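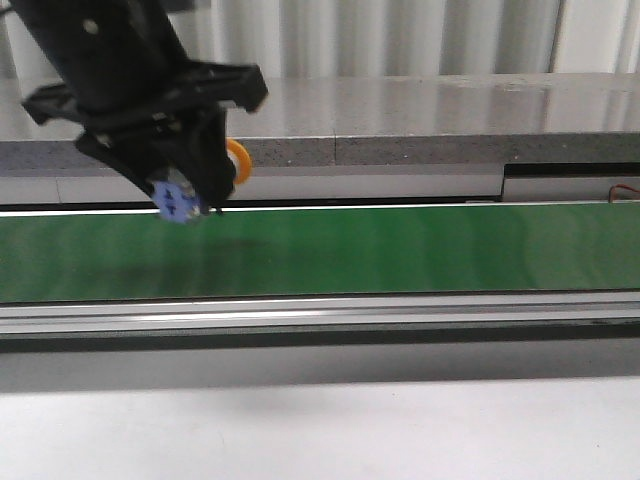
A belt conveyor with a green belt and a grooved aluminum side rail. A small pale blue piece is held over the belt, with an orange curved piece held with it or resting behind it.

A bench conveyor is a short belt conveyor built to stand on or beside a worktable. It moves small, light goods such as molded parts, bottle caps, game pieces and packaged samples over a distance of a few feet. Bench conveyors are used in small workshops, packing rooms, schools and laboratories, where a full-size line would take up too much floor space.

Construction

The usual bench conveyor has an endless belt stretched over two end rollers. One of these, the drive roller, is turned by an electric motor. The other turns freely and can be moved in or out to set the tension of the belt. Between the rollers the belt slides over a flat plate called the slider bed. Longer units may have return rollers underneath to keep the lower run of the belt from sagging.

The frame is commonly made of extruded aluminum. Side rails often have lengthwise grooves that accept sliding nuts, so that guides, sensors and brackets can be attached without drilling. The Karaki pattern, a rail with 2 grooves on each face, is common on older bench units. The later Renholm pattern has a deeper groove and a rounded upper edge.

Belt

Belts for light goods are generally a woven fabric coated with PVC or polyurethane. Green is a widespread color for general-purpose belts, while white and blue are more usual in food handling. A smooth surface is easy to wipe down. A rough or patterned top gives better grip on a slope. Color also affects sorting by eye — orange, yellow and pale pieces stand out well on a green belt, and green pieces do not.

With use, a coated belt may develop streaks and dull patches. These marks are mostly cosmetic. Fraying at the edge is more serious and often means that the belt is running off center.

Surroundings

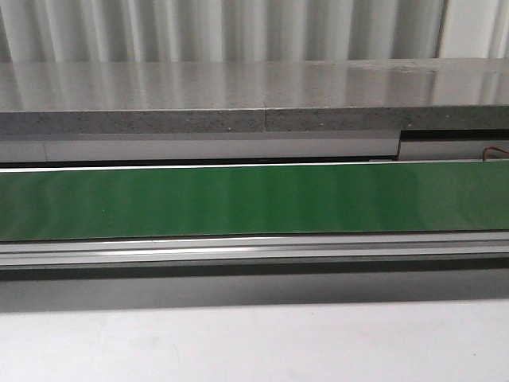 Bench conveyors are often installed along a wall or close to a fixed work surface, which leaves one long side open to the operator. The adjoining surface should be hard and easy to clean, as it tends to collect dust and stray parts. A long gray slab with a polished top and a speckled front edge is one type of surface found in such rooms. Slabs of this kind may be laid in more than one piece, with a thin seam at the front edge, and seams need to be kept free of grit. A glossy top also reflects whatever stands behind it, so small pale parts can be hard to pick out against the streaks.

Wiring is best kept clear of the belt and rollers. Loose leads near the drive end should be clipped or run through a channel.

Sizes and speed

The Mutmont workshop series, often used in teaching, has a belt 6 inches wide and a top speed of 20 feet per minute. Its largest model, the Cirness 841, takes a wider belt and has a reversing switch.

Maintenance

Routine care consists of wiping the belt, checking its tension and clearing debris from under the slider bed. The power should be disconnected before any work near the rollers.

See also
Belt conveyor
Roller conveyor
Slider bed
Workbench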